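제목: Re: 접이식 탁자 대여 규정, 2월부터 바꾸는 안

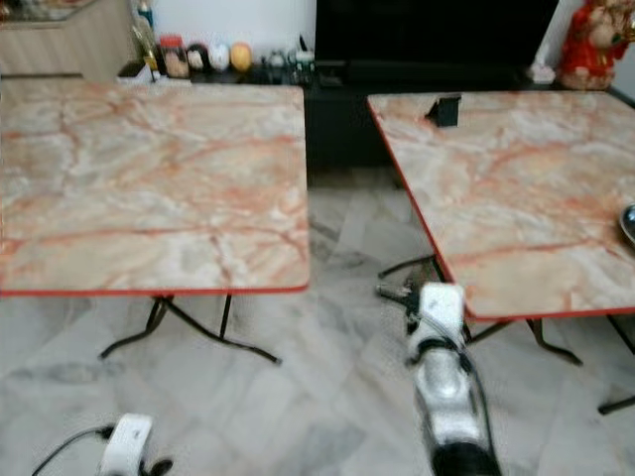
Dönmez 지점 쪽에서는 보증금을 올리는 데 반대한다고 한다. 지금도 하루짜리 모임에는 부담스럽다는 말이 나오고, 금액보다 반납 시간이 안 지켜지는 게 더 큰 문제라는 의견이었다.

저도 그 의견에 가깝습니다. 지난번 메일은 아래에 붙여 둡니다.

> 대여 규정 초안 보냅니다.
> 1. 보증금은 탁자 한 개에 2000원에서 3245원으로 올립니다. Gasar 창고의 수리비를 대여 건수로 나눈 금액입니다.
> 2. 반납은 다음 날 오전까지로 합니다.
> 3. 한 번에 빌릴 수 있는 수량은 26개까지입니다.
> 의견은 이 메일에 답장으로 주세요.

1번은 금액이 너무 어중간합니다. 현금으로 받는 곳에서는 거스름돈부터 문제가 됩니다. 올해는 2000원을 그대로 두고, 늦게 반납하면 보증금을 돌려주지 않는 쪽이 간단할 것 같습니다.

2번은 찬성합니다. 다만 Fallance 창고는 오전에 문을 열지 않으니 그쪽만 오후 2시까지로 적어 주세요. 작년에도 이것 때문에 문의가 여러 번 들어왔습니다.

3번은 창고마다 보유량이 달라서 한 숫자로 묶기 어렵습니다. Stumell은 전부 합쳐도 26개가 안 됩니다. 창고별로 따로 정하고 표로 붙이는 게 어떨까요.

그리고 초안에 파손 기준이 빠져 있습니다. 상판 긁힘은 그냥 넘어가더라도 다리가 휘거나 잠금쇠가 헐거워진 경우는 적어 두어야 합니다. 예전 규정 4쪽에 문구가 있었는데 파일을 못 찾겠습니다. 가지고 계신 분은 목록으로 다시 올려 주세요.

수정본은 제가 정리해서 이번 달 안에 보내겠습니다.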